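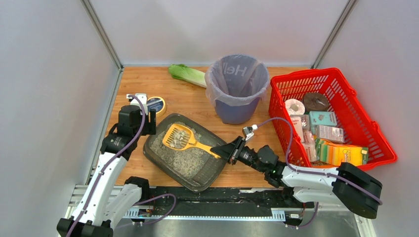

Vol. 7, p. 70

## Thread: Acceptance rules for litter scoop recordings

**rgaillard_stodik**
Members are asked to comment on the draft rule for the Clornero set. The target is 3000 recordings by November. In the task shown, the right arm holds the yellow scoop in the tray and the clumps are in the slotted head. The draft accepts a recording only if the tray, the bin and both grippers stay in view throughout.

**t_abubakari**
I object to the second part. The left arm has no assigned step in this task, and its position should not decide acceptance.

**millet_bench**
Seconded. The shopping basket and the cabbage should also be moved between recordings. A fixed layout teaches the system the layout.

**rgaillard_stodik**
The basket may be moved. The bin may not, as the Stokley group requires one bin position for the first 2000.

**t_abubakari**
Then please state that in the rule. Operators on my shift have been moving it.

**rgaillard_stodik**
Agreed. The wording will be amended. The requirement on the left gripper remains open, and comments will be received until the next revision.

**millet_bench**
My position on the left gripper is the same as Theophilus's. Please record two objections.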